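Why Does My Bedroom Door Close By Itself? A Study of Self-Moving Doors in One Apartment Building
Amparo Cuervo
Building Science for Non-Majors, final report
2/10/22

Background

I moved into the Prasby in September. The Prasby is a four-story brick apartment house that the leasing agent called "full of character," and the character turned out to be mainly in the doors. My bedroom door closes when I'm trying to keep it open. My bathroom door opens when I'd really prefer it closed. The assignment was to pick a problem in a building we use and study it with tools a normal person could borrow, so I picked the bathroom.

My first theory was drafts. My roommate's first theory was that the building was built on something it shouldn't have been built on. We agreed to test mine first on account of the equipment.

What makes a door move

A door hangs on a line that runs through its hinge pins. If that line is perfectly plumb, the door has no favorite position and will stay wherever you leave it. If the line leans even a little, one position puts the weight of the door lower than all the others, and the door will head there unless friction in the hinges stops it. This is the same reason a gate on a leaning post always ends up in the same place.

Three other things can get involved. Air moving between rooms can push a door that is already free to swing. Paint or a bent pin can add enough friction to hide a lean that would otherwise be obvious. And a hinge that was set too deep in the jamb can act like a weak spring, so that the door pops back a few inches after you shut it. Our textbook calls this being hinge-bound. My landlord calls it "settling," which is his word for everything, including the elevator.

Method

I asked the neighbors on my floor and the floor below if I could play with their doors. Eight doors were offered and I tested seven. The eighth belonged to a man who wanted to talk about his doors first, and after most of an hour I decided the sample was large enough.

For each door I held a Markis two-foot level against the hinge side of the jamb, on the face and then on the edge, and wrote down which way the bubble went. Then I opened the door halfway, let go, and watched. I did this six times per door with the windows shut and the bathroom fan off, then again with a window open. I also taped a strip of tissue paper to the frame to show any air movement. The tissue was a suggestion from the lab handout and made every apartment look as if it were having a very small party. 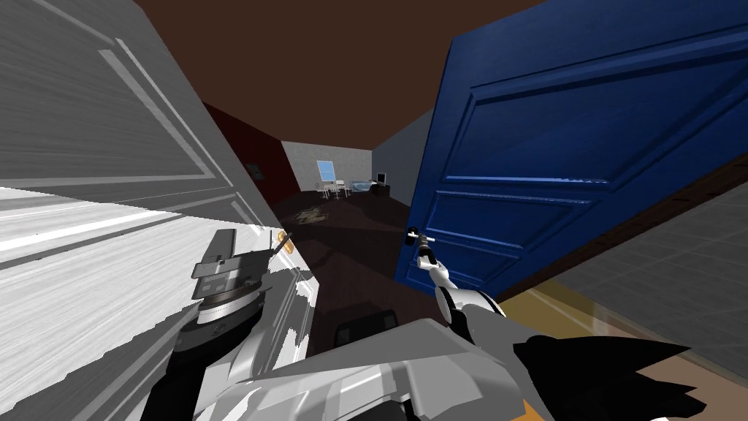 I had planned to time the swings as well. I gave this up on the first evening, when I found that I can't let go of a door and start a stopwatch at the same moment without giving the door a shove. A partner would have fixed this. My partner dropped the course.

Results

Five of the seven doors moved on their own with the windows shut, and all five had a jamb that was visibly out of plumb on the level. They moved in the direction the lean predicted every time. Of the two that stayed put, one was plumb. The other leaned as badly as any door in the building but had been painted so often, hinges included, that it took a firm push to move it at all. I'm counting it as a vote for friction.

Opening a window changed less than I expected. It sped up the doors that were already moving and did nothing to the plumb one except flutter the tissue. My draft theory is therefore mostly wrong. My roommate has asked me to note that hers was never tested.

My own bedroom door leans toward the room across its whole height. The bathroom door leans the other way and also has a latch that doesn't reach the strike plate, a fact I could have discovered in September by looking at it.

Fixes

The textbook cure is to put a thin shim behind one hinge, which brings the pin line back toward vertical. I tried this on the bedroom door with cardboard from a Cabrera cracker box. It now stays open at any angle I like, but it rubs at the top corner and makes a noise like a goose.

The old carpenter's cure is to pull one hinge pin, bend it very slightly with a hammer, and put it back, so the added friction holds the door. This took me a few minutes and worked on the second try. On the first try I bent it more than slightly and had to buy a new pin. Vevent Hardware sells them only in pairs, so I have a spare if anyone in the section needs one.

I didn't fix the bathroom door. Moving a strike plate means chiseling the frame, and my lease has a paragraph on chiseling. I sent the landlord a copy of my measurements with a drawing. He wrote back that the building was settling.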